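Buscamos participantes para probar superficies de mesa pequeñas

Convocatoria abierta - Taller Kuvstead, proyecto Pidel
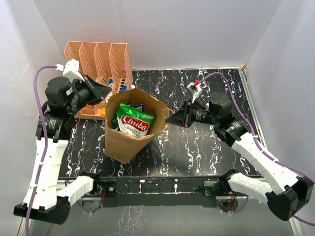
El proyecto Pidel estudia cómo las personas eligen y usan la superficie de una mesa de trabajo pequeña cuando tienen poco espacio en casa. Queremos saber qué diseños cansan la vista, en cuáles se pierde un tornillo o un botón y cuáles resultan agradables después de una hora sentado delante. Para la próxima serie de sesiones necesitamos participantes sin experiencia especial.

Una de las superficies que vamos a usar es negra, con un dibujo parecido al mármol: vetas blancas y de un lila pálido, irregulares, que corren en líneas onduladas. Es la que más opiniones diferentes ha provocado hasta ahora. Algunas personas la encuentran elegante y otras dicen que no pueden fijar la mirada. Las dos opiniones nos interesan igual. Las paredes del puesto son lisas, de un gris muy claro casi blanco, para que el dibujo de la mesa sea lo más fuerte que la persona tiene delante.

En qué consiste la participación

Cada participante viene a 2 sesiones, en días diferentes. En la primera se hacen tareas sencillas de mesa: ordenar piezas pequeñas por tamaño, doblar un paño, cerrar cajitas con su tapa, copiar una lista a mano. En la segunda se repiten las mismas tareas sobre otra superficie y después se responde a un cuestionario con 63 preguntas cortas. El cuestionario se puede contestar en español, en francés o en inglés. No es un examen y no medimos la inteligencia de la persona ni su rapidez para compararla con los otros.

Cada sesión dura 3 horas, con una pausa en medio. Durante la pausa ofrecemos café, té y algo para comer. Si usted tiene alguna alergia, por favor escríbalo ya en el primer mensaje.

A quién buscamos

Personas mayores de edad que puedan trabajar sentadas y usar las dos manos para tareas ligeras. Las personas zurdas son muy bienvenidas, en la serie de abril tuvimos demasiado pocas. Se puede participar con gafas o lentillas, pero pedimos que traiga las que usa normalmente para leer. También nos interesan las personas que cosen, montan maquetas, reparan relojes o hacen cualquier otro trabajo fino en casa, aunque no es una condición.

No pueden participar las personas que tienen migrañas provocadas por dibujos de rayas o de mucho contraste. Lo decimos con seriedad - la superficie negra tiene bastante contraste y no queremos que nadie se vaya a casa con dolor de cabeza. Si usted tiene dudas, consulte antes con nosotros y le mandamos una muestra impresa del dibujo.

Compensación

Pagamos una cantidad fija por la participación completa, por transferencia, al terminar la segunda sesión. El importe se comunica por escrito al confirmar la plaza. Si una persona debe dejar el estudio después de la primera sesión, recibe la mitad. Los gastos de transporte público se devuelven aparte, presentando los billetes. El taxi lamentablemente no lo podemos pagar, excepto para personas con movilidad reducida y con acuerdo previo.

Datos personales

Guardamos el nombre y el contacto solamente hasta hacer el pago. Las respuestas del cuestionario se guardan con un número. Los resultados se publicarán en un informe de Gritthorpe, que financia el proyecto, y cada participante que lo desea recibe una copia.

Cómo apuntarse

Escriba a la coordinación del proyecto, a la atención de Sheldon Gauthier, con el asunto "Superficies 597", que es la referencia de esta convocatoria. En el mensaje indique su nombre, su edad, si es diestro o zurdo, y si prefiere venir por la mañana o por la tarde. No hace falta mandar currículum ni carta de motivación.

El plazo termina el 1 de junio de 2018. Contestamos a todos los mensajes, también cuando ya no quedan plazas, y en este caso preguntamos si desea estar en la lista de espera.

Las sesiones se hacen en el taller Kuvstead, en la planta baja del edificio Gajdoš. La entrada es por el patio, no por la calle principal. Hay un timbre con el nombre del proyecto, y la puerta pesa un poco, hay que empujar con fuerza.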